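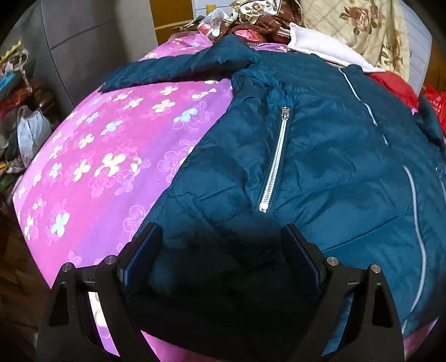 CLUBS AND PROJECTS

Robotics club: jackets this term, towels finished

The Vikden robotics club has moved on to clothing. The towel work ended in March, and since September the members have been recording folds of coats and jackets with the hand-held gripper. The quilted puffer jacket has turned out to be the hardest item on the list so far.

Each member takes the gripper home for a few days and records in whatever room they have. Wellington Rocha, who runs the club, asked for this at the first meeting of the year. The towel recordings were nearly all made on the same table in the design workshop, and the arm did badly when it was given the same towels on a patterned cloth. Beds, sofas and floors are all allowed now. The only rule about the surface is that the jacket must fit on it with both sleeves out.

A recording begins with the jacket spread flat and the fingers open. The member closes the fingers on the cuff, brings the sleeve across the body, lets go, and does the same on the other side. The hem is brought up last. With a towel the fingers can take a corner and the rest follows. A padded sleeve springs back when it is released, and if the fingers pinch only the outer cloth the padding stays where it was. Members have been told to take a deeper grip than feels natural and to wait for two seconds before opening the fingers.

Zips are the other difficulty. The first batch included jackets done up, half done up and open, and it was hard to compare one recording with the next. The club has agreed that the front should be noted on the log sheet each time, along with any pocket zips. Please fill in the sheet on the same day. Several came back in the first fortnight with the garment column blank and could not be used.

The target is 60 good recordings by the end of term, and 40 have been accepted. A recording is turned down if the garment leaves the view for long, if a hand does part of the fold, or if the fingers hit the zip slider and drag it. None of these is a disaster – just mark it on the sheet and start again.

The best recordings will be used to train the club's arm for the Gralelach Schools Challenge, where the team has entered the household tasks section. Last year the club came ninth with a box-stacking entry. The garments for the challenge are not announced beforehand, so anyone with an unusual coat at home is asked to bring it in.

There are 2 grippers, and the booking sheet is on the workshop door. Return them with the battery charged and the finger pads wiped. New members from Year 9 upwards can join at any point in the term and do not need to have done any programming.

Posted Oct 14, 2025

3 comments | 9 shares

Contact the newsletter desk | © Vikden School Newsletter | Back to top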